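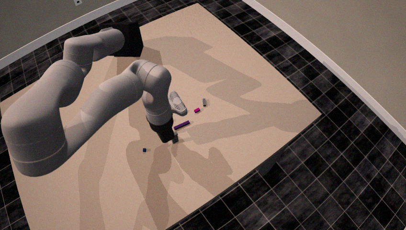 11月18日　公開日デモの作業ノート（Kahsay棟、シミュレーション側）

朝9時に部屋を開けた。実機の区画は別の班の担当で、このノートにはシミュレーション側のことだけ書く。午前は一般の来場者、午後はBostenentの見学グループ。前回の公開は9月で、そのときのメモが共有フォルダに残っていたので、準備はほぼそれに沿って進めた。違うのは、デモの中身を録画の再生からその場での実行に変えたこと。

構成
描画と物理計算はFlavo（計算機の名前。机の下のほう）で回し、操作画面は手前のノートPCに出した。把持の手順はStomoの現行版。公開用に分けた枝で動かしていて、本線とは設定ファイルが違う。あとで混ぜないように注意。壁側の大きい画面は描画の出力だけを映し、数値やログは手元の画面にだけ出した。9月は全部を大きい画面に出してしまい、来場者がログの文字ばかり読もうとしていた、と当時のメモにある。今回は分けて正解だったと思う。

シーンはいつもの卓上。ベージュの天板、黒いタイルの床、ベージュの壁。アームは天板の上に立てた大きい型のまま変えていない。小型のアームに替える案も出ていたが、グリッパ側の調整をやり直す時間がとれなかった。天板の上の物に対してアームがずいぶん大きく見えるのは承知のうえ。実際、これは午前のうちに何度も聞かれた。

置いた物は、紫の棒、マゼンタのブロック、灰色のブロック、紺の小さい立方体など。加えて、初期配置の組によって靴のような形の物が出るものと、黄緑の棒が出るものがある。どの組を読むかは起動時の引数で決まる。公開用の起動スクリプトでは引数を省略できるようにしてあったが、省略したときにどちらになるかを手順書に書いていなかった。朝いちばんに起動した人と自分とで思っていた配置が違い、少し手間取った。手順書には追記した。

起動時の不具合
最初の起動で描画が出なかった。操作画面ではアームの関節角が更新されているのに、大きい画面は真っ黒のまま。画面の切替器を疑って線を差し直したが変わらず。原因は描画の出力先で、前日の夜に別の作業で変えた設定が残っていた。戻して再起動したら出た。開場前に済んだが、余裕はあまりなかった。

前日に設定を触ったのは自分。記録を残していなかった。公開の前日は設定を固定して、触るなら紙に書く。これは次回の手順書のいちばん上に入れる。

もうひとつ、起動直後に影の計算だけが重く、描画がかくつく。光源を複数置いているので、アームの影が天板に何本も重なって落ちる。光源を減らせば軽くなるのは分かっているが、認識側の確認は影が多い条件でやりたい。結局そのままにした。しばらく回していると落ち着く。最初の読み込みの分だけ遅いように見えるが、きちんと測っていない。

午前の部
来場者は入口の受付の集計で100人近く。全員がこの部屋に来たわけではなく、廊下の展示だけ見て帰った人もいるはず。部屋ごとの数はとっていない。

説明の流れは決めておいたとおりで、先に画面を見てもらい、短く話してから実行、質問、という順番にした。話す内容は次の程度。これは計算機の中の場面であること。アームには動きの手順だけを与えてあり、物の位置は毎回少しずらしていること。うまくつかめないこともそのまま見せること。

最初の「計算機の中の場面である」を飛ばしてしまった回があり、そのときは最後に「この機械はどの部屋にあるのか」と聞かれた。床のタイルや壁の巾木まで作り込んであるので、離れて見ると部屋の映像に見えるらしい。作った側は見慣れているので忘れる。以後は必ず最初に言うことにした。画面の脇に紙で「シミュレーション」と貼ったのも効いたようで、それからは同じ質問は来なかった。

午前に出た質問で、覚えているもの。

アームが大きすぎないか。これは前に書いたとおり。もともと別の課題で使っていた型をそのまま置いている、と答えた。小さい物を扱うのに小さいアームがいつも向いているわけでもないのだが、その話は長くなるのでしなかった。

色には意味があるのか。特にない、と答えた。区別がつけばよいという程度で選んである。ただ、紫の棒と紺の立方体は影の中に入ると区別がつきにくい。これは認識班から前にも言われている。質問した人は塗装の仕事をしているそうで、暗い色どうしは照明を変えて見るという話をしてくれた。こちらの照明設定を変えて見せたら面白がっていた。

つかみ損ねたら壊れるのか。画面の中なので壊れない、やり直せる、と答えた。続けて、では実機では、と聞かれたので隣の区画を案内した。

どうして靴があるのか。靴と決めているわけではなく、細長くて丸みのある物を混ぜたかった、と説明した。直方体ばかりだとグリッパの当て方が偏る。子どもには「くつをつかんで」と何度も頼まれたが、公開用の手順には入れていない。対象に指定すること自体はできるものの、当てる向きを決める部分が未調整で、見せられる状態にない。次回までにできるかどうかは分からない。

操作をさせてほしい、という希望も多かった。今回は見るだけの形にしていたので断った。9月のメモにも同じことが書いてあった。視点の切り替えくらいなら触ってもらってもよい気がする。視点を動かすだけなら手順には影響しない。操作画面を分けて、押せるボタンを絞ったものを作れば足りる。誰がやるかは未定。

午前の動作について
手順は、対象の上まで手首を運び、真下に下ろし、閉じて、持ち上げて、元の位置の近くに戻す、というもの。戻すところまで入れたのは、次の回を再読み込みなしで始めたかったから。ところが戻すたびに位置がわずかにずれ、続けるうちに物どうしが寄ってくる。紫の棒の端がグリッパの下に入りこむ配置になると、灰色のブロックに下ろすときに指が棒に触る。触ったまま閉じると棒も一緒に動く。

これは予行のときには見えていなかった。予行では毎回初期配置を読み直していた。連続で回すのが今日が初めてだった、というだけの話で、試しておけば分かった。

午前の途中からは、数回ごとに読み直すことにした。読み直しのあいだ画面が止まるので、そこで質問を受けるようにしたら間が持った。説明役としてはむしろやりやすかった。

昼の調整
昼休みに、午後に向けて手を入れたのは次のとおり。

接近の高さを少し上げた。物の真上を横切るときに余裕がほしかった。そのぶん下降の時間が延びるが、見学の人には下りていくところがいちばん見やすいはずなので、速度は変えなかった。

閉じる前に一度止まるようにした。止まっているあいだに、操作画面側に接触の有無を出す。午後はこれを見ながら説明するつもりだった。

戻す位置の誤差については、根本には触らず、初期位置の値をそのまま使うようにした。今までは持ち上げる直前の位置を読んで、そこに戻していた。こうしておけば少なくともずれが積み重なることはない。ただし隣の物が動いていた場合は、そこに重ねて置こうとする可能性がある。午後は目で見て、危なそうなら止める運用にした。

初期配置の乱数の種は、事前に用意したもののうち、確認済みの8組だけを使うことにした。残りは午後には使わない。確認していない配置を見せるのも正直でいいのではという意見もあったが、Bostenentの人は時間が限られている。

昼食を食べそこねた人が出た。次回は交代の時間を表に入れる。

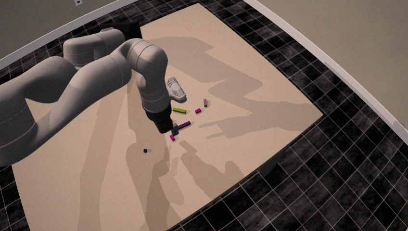

密集した配置でグリッパを灰色のブロックの上に置いて止め、そこから説明を始めるのが、午後の見学ではいちばん通りがよかった。紫の棒とマゼンタのブロックがすぐそばにあるので、指をどこに入れるのかという問題が、言葉で言うより先に伝わる。Bostenentの人たちは搬送の現場の担当だそうで、ここから先は質問が早かった。

午後の部（Bostenent見学）
予定より少し遅れて到着。先に実機の区画を回ってからこちらに来た。全体の説明はそちらで済んでいたので、こちらではすぐに動かした。

最初に聞かれたのは、どの物から取るかを誰が決めているのか。今日は人が決めている。手順の中に対象の名前を書いてあり、アームが選んでいるわけではない。この点をぼかすと後で話が食い違うので、はっきり答えた。向こうの現場では、取る順番を決めるところで困っていて、取ること自体はもう問題になっていないという。こちらの関心と逆で、聞いていて参考になった。

次に、指が入る隙間の見積もりについて。物と物のあいだが狭いとき、入るかどうかをどこで判断しているのか、という質問。Stomoでは形状の情報をそのまま使っていて、カメラの画像から求めているのではない。つまり計算機の中だから分かっている情報を使っている。実機に移すときはここが置き換わる。置き換えの部分は別の班が進めていて、まだ公開できる結果はない、と答えた。

隣の物に触ってもよいのか、という話もした。向こうでは、多少触っても倒れなければよしとする工程と、触ったら即停止の工程があるそうだ。こちらは今のところ、触ったかどうかを記録するだけで、止める条件にはしていない。条件を選べるようにしてはどうかと言われた。設定項目を足すだけなら難しくないが、止まった後にどうするかを決めないと意味がない。持ち上げてやり直すのか、対象を替えるのか。課題として書いておく。

影についても聞かれた。どうしてこんなに影があるのか、現場の照明はもっと平らだという。こちらでは認識の条件を厳しめに見るために光源を複数にしてある、と説明した。納得はしてもらえたようだが、見学用としては影の少ない版も並べて見せたほうが早かったかもしれない。切り替えの設定は用意してあったのに、午後は使うのを忘れた。

途中で失敗が出た。灰色のブロックを持ち上げる途中で傾き、下ろしたあとに倒れた。閉じる位置が端に寄っていたのが原因だと思う。高さを上げた影響で、下降の途中の補正が最後まで効いていなかった可能性もある。ログは残したので明日以降に見る。

失敗した回をそのままもう一度再生して見せたら、かえって話が進んだ。ゆっくり再生すると、指の片方が先に触っているのが分かる。向こうの人が先に気づいて、画面を指して教えてくれた。こちらは手元の数値のほうを見ていて、気づくのが遅れた。再生の速度を変えられるのは実機のデモにはない点なので、次回ははじめから組み込んでもいい。

紺の立方体は、他の物から離れているので比較のつもりで最後に対象にした。周りに何もなければ楽だろうという想定だったが、小さいので指の高さの合わせがきつい。グリッパが天板に当たる手前で止まる設定があり、その余裕の取り方では指先が深く入らない。一度は持ち上がり、次は滑った。滑った回は摩擦の値の問題かもしれないし、指先の形状モデルが粗いせいかもしれない。ここでは決めつけないでおく。

Bostenentの人からは、混んでいる所の難しさと小さい物の難しさは別の話として見せたほうがよい、と言われた。そのとおりだと思う。今回は両方がひとつの配置に入っていて、どちらの話をしているのか途中で曖昧になった。

視点について
説明の途中で視点を変えてほしいと言われることが多かった。特に手首の近くが見たいという希望。全体が入る視点だと、グリッパの先がアーム自身の影に入って見えにくい。グリッパの本体が黒いのも見えにくさの一因。色を変えるのは簡単だが、実機の見た目に合わせておきたいという方針がある。見学用だけ指先に明るい色をつける案を出しておく。

視点の切り替えは手元のキーで行った。割り当てを覚えているのが自分だけで、席を外したあいだ切り替えられなかったとのこと。割り当て表を印刷して机に置く。文字は大きめに。

同じ動作を別々の視点から並べて出せないか、とも聞かれた。出せるが、Flavoの今の構成だと描画がかなり落ちる。録画してから並べるなら問題ない。見学の場でそこまでやる必要があるかは相談。

説明役の人数
自分と交代要員の2人で回した。片方が話し、片方が操作する形。これ以上減らすのは無理。ひとりで両方やった時間があったが、操作中に質問が来ると手順を飛ばす。実際に一度、読み直しをしないまま次を始めてしまい、棒が寄った状態で灰色のブロックに下ろすことになった。幸いそのときは持ち上がったが、見ている人には何が幸いだったのか分からなかったと思う。

話す側の言葉も揃えておいたほうがよい。自分は「つかむ」と言い、相方は「把持」と言い、画面には英語の状態名が出ていた。見学の人はともかく、午前の来場者には同じことを指しているのが伝わっていなかったかもしれない。状態名の表示だけでも日本語にする。

機材のこと
Flavoは夕方まで落ちなかった。ただし排気が熱く、机の下に荷物を置いていた人の鞄が温まっていた。荷物置き場を別に作る。机の下は空けること、と紙を貼る。

切替器の線が短い。画面の位置をもう少し入口寄りにしたかったが届かなかった。入口側に置ければ、廊下からのぞいた人にも見える。長い線は倉庫にあるはずだが、見つけられなかった。あるかどうか先に確認し、なければ注文。

ノートPCは途中で省電力に入り、操作画面が消えた。描画は続いていたので来場者には見えていない。設定を変えたが、公開用の利用者でログインし直すと戻ってしまう。毎回手で変えるのは忘れるので、起動スクリプトに入れる。

音は出していない。動作に合わせて音があったほうが注意を引くという意見が出た。隣の実機区画の音がかなり聞こえていて、それに混ざるとどちらの音か分からなくなる。今のところ入れない方向で。

片付けと保存
実行ログと録画は共有フォルダの公開日の下に入れた。午前の分と午後の分で設定が違うので、フォルダを分けてある。午前の途中で読み直しの運用に変えたことは、ログからは分からない。同じ場所にテキストで書いておいた。午前のログを使って位置のずれを調べる人は、先にそれを読むこと。

公開用の枝はそのまま残す。昼に入れた変更のうち、閉じる前の一時停止は本線にも入れてよいと思う。接近の高さの変更は、灰色のブロックが倒れた件を見てから。戻す位置を初期値にする変更は公開用の応急処置なので、本線には入れないこと。

失敗した回の録画は、ファイル名に印をつけて別にした。Bostenentから、あの録画をもらえないかと言われている。外に出してよいかは自分では決められないので、確認してから返事をすることになっている。返事の期限は聞いていない。こちらから聞くべきだった。

次回までの作業
・前日以降は設定を固定。変更したら紙の記録に残す
・起動時の引数と初期配置の対応を手順書に書く（今日追記した分を清書）
・連続実行での予行をする。読み直しなしで、ずれがどのくらい出るかを見る
・灰色のブロックが倒れた回のログ確認。指の当たる順番と、下降中の補正
・混んだ配置と、小さい物だけの配置を別々に作る
・影の少ない版への切り替えを説明の流れに入れる
・来場者用の視点切り替え画面。担当未定
・状態名の日本語表示
・視点キーの割り当て表を印刷
・交代表に昼休みを書く
・長い線の有無を確認
・省電力の設定を起動スクリプトに追加

追記
夕方に実機班と少し話した。向こうも、物に指が当たる順番についてBostenentの人から同じような指摘を受けたそうだ。実機では片側が先に当たっても、物のほうが動いて自然に真ん中に寄ることが多く、あまり問題にしてこなかったとのこと。こちらのモデルで寄らずに傾くのなら、摩擦か重さの値が合っていない疑いがある。ブロックの重さは、たしか形状を作ったときの既定値のままにしてあったと思う。実測した値を入れた覚えがない。実機側に同じくらいの大きさのブロックがあるので、量って教えてもらうことにした。

それから、靴のような形の物の形状ファイルの出どころを聞かれて答えられなかった。前の担当者が入れたもので、フォルダに説明がない。外に見せる場で使うなら、使用条件を確かめておく必要がある。分からなければ自分たちで作り直す。その間は黄緑の棒のほうの配置を既定にしておく。引数の説明もそれに合わせて直すこと。

鍵は受付に返却済み。Flavoは夜間の計算に使うというので、電源を入れたまま引き渡した。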